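Bondero will start taking back old household fixtures and small housings at its Carkeo store in September, the company said Tuesday.

Customers may bring in up to 15 pieces per visit. Staff will check each one by hand at the counter, wipe it down and sort it for resale or parts. Cream and beige pieces with rounded edges are among the shapes the store wants most. 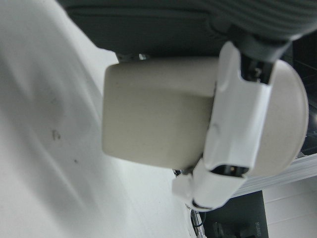
## How it works

- Pieces should be free of cords, bulbs and batteries.
- Matte finishes are accepted, dusty or clean.
- Cracked pieces go to Werkelis for parts.
- Sellers get store credit, valid for 16 weeks.

The store has set aside shelf space for 600 pieces. Resale items will be priced by Leitão, which runs the secondhand section at four Bondero locations.

Drop-off is at the side entrance during store hours.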